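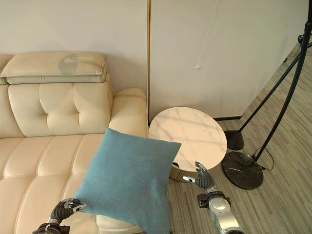
クッション課題、ソファ側。左手で角を保持、右手は開いたまま。

2025年5月25日

今日はソファのクッション整え課題の収集。遠隔操作はKadri Koppelと自分で交代。部屋はPlamley(居間セット)、保存先は共有ディスクのondano_sofa以下。

午前の分で気になったのは左手の握り方。角を深くつかむと持ち上げは安定するが、離すときに指先が布に残りやすい。Kadriは浅めにつまむ癖があり、自分は深め。データとしては両方残す。ただしメタ情報の「把持」欄に浅い/深いを必ず入れること。先週までの分は空欄なので、あとで動画を見て埋める。

右手の待機位置もそろっていない。角から離して開いたまま待つのか、先に布に触れておくのか、手順書には書いていなかった。当面は「離して開いて待つ」で統一し、左が安定してから寄せる。触れた状態で始めた6本は捨てずに別フォルダへ移した。

収集数
- 今日の採用:254本
- 累計:1,039本(今日の分を含む)
- 別フォルダ:6本(採用数には入れていない)

途中で2回、記録が止まった。どちらもRätsep側の時刻同期が切れたときで、手先の角度だけ数秒分抜けている。該当ファイルは削除済み。再起動で戻ったが、原因はまだ見ていない。次に出たらログを先に退避してから再起動する。

ソファの革の色と壁の色が近いのは少し心配。クッションは青系なのではっきり分かれるが、背もたれの上端と壁の境目は前回の学習でも弱かった。昼の光と照明だけの場合を半々くらいで取りたい。今日はほとんど昼の分になってしまった。

丸テーブルについて。クッションの角が天板の手前に重なる姿勢が多い。操作者から見ると、ぶつかりそうなのか余裕があるのか判断しにくい。Kadriは頭のカメラを少し下げて確認していた。自分は下げずにやって、一度天板に右手の甲を当てた。傷なし。接触ありとして記録済み。テーブルを奥へずらす案も出たが、配置を変えると前の分と混ざるので今の位置のまま続ける。変えるなら番号を新しくする。

右側の床、黒いポール2本の足元はまだ背景扱い。ケーブルが床に出ているので、台車を右へ振る動作はこの課題では入れない。移動込みの収集は6月に入ってから。

ラベル付けはAndexの新しい画面で試した。区切りは「接近・把持・持ち上げ・配置・解放」の5つ。解放の開始をどこに置くかで二人の判断が割れた。指が開き始めた時点にする。布から完全に離れた時点だと、肘掛けの陰で見えないものが多い。

次にやること
- 照明だけの条件で追加(数はKadriと相談)
- 把持欄の空欄埋め、自分の担当分から
- 同期切れのログの確認
- 手順書に右手の待機位置を追記
- クッションを裏返した開始姿勢も入れるか決める

左手首、長く続けると少し重い感じがあるとKadriから。操作側の手首のことで、機体は異常なし。交代の間隔を短くする。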